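Why does a round peg fit its hole?

Hi, it's Anežka again! Last time we talked about zippers, and a reader named Ruan Mathebula wrote to ask me something I loved: "Why are peg puzzles always harder than they look?" Good question, Ruan. I got out my old peg box from Grevside (it lives under my bed, next to the skates) and played with it until dinner so I could answer you properly.

First, the shape. A peg like the ones in my box is called a cylinder. A soup can is a cylinder too, and so is a new piece of chalk. If you look straight down at the top, you see a circle, and a circle is the same all the way around. So you can twist a round peg any way you like and it still fits! Try that with a square block in a square hole and it gets stuck on the corners until you turn it just right.

Next, the size. The hole has to be a tiny bit wider than the peg. If they were exactly the same, the sides would rub so hard you'd have to push and push. That rubbing is called friction. If the hole is much too wide, the peg leans over like a sleepy giraffe. The little space left over is called clearance, and people who build things (chairs, bikes, doors) think about it all day long.

Now for the part that fooled me, which is aiming. To get a peg in, you have to hold it straight up over the hole, and you have to let go at the right moment. A short, fat peg is pretty easy to stand up because its flat bottom is wide compared with how tall it is. A tall, skinny one tips if you breathe on it. And once it tips, you need to pick it up and turn it before you can try again. Look at the blue pegs on the white board: two short ones are standing up side by side, and another is lying tilted on its side. Which one would you need to turn before it could go into a hole? When you try this at home, start with your peg lying down, and see if you can get it standing using only two fingers. My record is 11 tries in a row without a wobble!

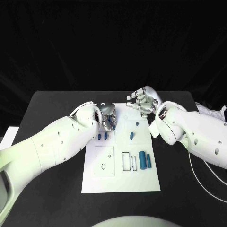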